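Workshop notes > Drendby store room > Fruit handling

Notebook entry, August, 10.15

Apples in mixed baskets: sorting and holding

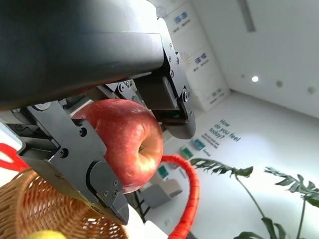 Should apples be kept in the same basket as lemons?
For a day or two they may be. For any longer period, a separate basket is preferred, as apples give off a gas that hastens the spoiling of other fruit.

The present entry continues the work on the Furkby baskets. The variety under review is a red apple with lighter red streaks and patches of yellow. Colour alone has proved a poor guide to condition, and colleagues are asked to examine both ends of the fruit before recording a grade. The creased skin at the calyx end is normal and should not be entered as shrivelling. Shrivelling is to be recorded only where the sides have softened.

The morning's intake was 179 apples. Of these, 17 were set aside for bruising, chiefly on the shoulder. The remainder were passed for the wicker baskets. Wicker allows the air to move but marks the skin where the fruit rests on a rough strand — a cloth lining is therefore to be fitted before filling. The linings supplied by Kravets are slightly short at the rim and have to be folded twice.

Fruit is to be lowered into the basket and released only when it is resting on the layer beneath. Apples should be held at the sides, clear of the stalk. Any apple that has been dropped is to be placed with the bruised stock, whether or not a mark can be found, and examined again the following morning.

The basket used for the weight check stood at 380 g when empty. The earlier Hallix sheet gives 415 g, a figure which appears to include the lining. The sheet should be corrected before the next intake.

Outstanding: second cloth for the large basket; fresh labels for the lower shelf; scales to be levelled.

2 comments
5 shares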